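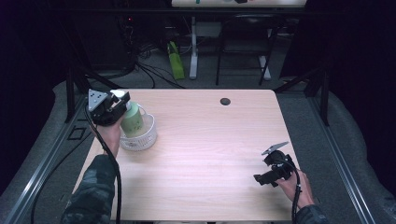

How Does a Workshop Decide What to Buy?

When you save up for a bike, you probably think about the price of the bike first. Then somebody reminds you about a helmet, a lock and a pump. Buying equipment for robot work is a lot like that. The big machine gets all the attention, and the small stuff eats up the money.

Sille Lund plans the spending at Astel, a small company that teaches robots to pick things up and put them down. In April she started a list of what the company would need for its next project, which is called Darkgate. A list of things to buy, with the price next to each one, is the start of a budget.

Start with the job

Sille did not begin with a catalog. She asked what the robot would have to do. The answer was everyday jobs, like putting a bottle into a basket. A robot can learn a job like that from a person who does it many times with hand-held grippers. A gripper is a tool that opens and closes to hold things, a bit like a pair of tongs.

People do many of these jobs with both hands, so each person needs two grippers. Astel wanted two work tables in use at once. That made four grippers, and Sille added one more as a spare.

Now the parts you forget

Grippers have moving arms, and moving parts wear down. Where one arm turns against another, there is often a small metal ring called a bushing. It helps the arm turn smoothly. 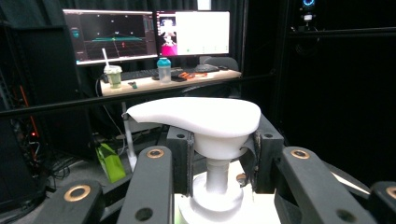

Bushings are cheap, but if one wears out and there isn't another in the drawer, the whole tool has to wait. Sille put 40 of them on her list. She also wrote down cables, a computer for each table, and things to practice on. Practice objects can be very plain. A bottle, a basket and a few plastic shapes will keep a team busy for weeks.

Then there is time. Mikkel Brøndum, who runs the tables, figured that his team would need around 80 hours of practice before the robot had enough to learn from. People get paid for their hours, so those hours go in the budget too. On Sille's list they cost more than the grippers did.

Buy or borrow?

Some things are only needed for a short while. Sille asked a rental firm, Meinecke, what it would charge for a robot arm by the month. Renting cost less for a short project, but a year of renting would have cost more than buying. She chose to rent for two months and then look at the numbers again.

She also left some money with no job at all. Grown-ups call this a contingency. It pays for surprises -- a dropped gripper, a late delivery, a cable that turns out to be too short.

Try it yourself

Pick a job a robot could do at your school, such as sorting crayons. Write down every item you would need, then ask a friend what you left out. Put a price next to each one and add them up. Save a little for surprises before you write the total at the bottom.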